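Jars, day two

Quick one before the bus. Still on the jar task, still teaching by remote control, 21 good runs saved so far and my shoulders are killing me. 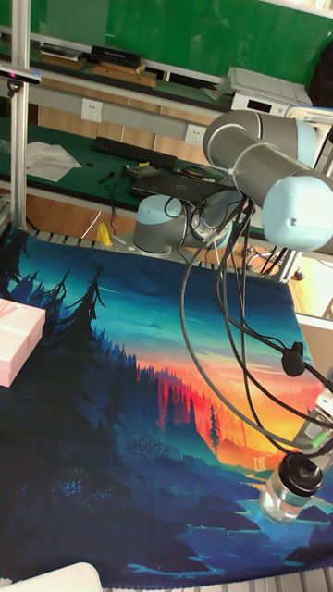
Bohdana Ivanyshyn reckons I'm going too slowly. If you creep up on the jar, she wrote under the last post, the arm learns to creep, and then you've got a robot that dithers for ever over a lid. Do it at the speed you'd want it done.

Fair. Annoying, but fair. I went back over yesterday's runs last night and she's right, there's a little stop before every grab. Me, checking. Me, checking again. All of it goes in the recording and the thing has no idea which bits were me being nervous.

So today: no stopping. Pick up, carry, put down, let go. Binned four runs straight off because I let go too early, then got into a sort of rhythm. Tea helped.

Things I keep forgetting, writing them down so I stop:

Clear glass is a pain. Go by the black lid, ignore the rest.
Come in from above, not the side.
Cables. Check the slack BEFORE you start, not halfway across.
Move the jar somewhere new every run. Not nearly new. Properly new.
The sunset cloth stays for this lot, then swap it for a plain one and do the whole thing again. Same jar, same box.

That last one is going to hurt. The Flekotier set we're trying to match has 2524 runs in it and I am one person with a sore neck. Did ask whether we could just push the arm through the moves by hand for some of it, like we did on the Guden job. Tried it this morning. Lovely feeling, much easier on the letting go, but your own hand keeps wandering into the camera view and then it's useless for us. Back to the remote.

Odd thing, you do start to feel the gripper after a while. Not really feel, there's nothing coming back through the controls at all, but I flinched when the jar touched down. Twice. Anyone else get that or is it just lack of sleep?

Plan for tommorow is more of the same but quicker, then a first training go over the weekend if the machine's free. Will post how it does, good or bad. Probaly bad.

Right, bus.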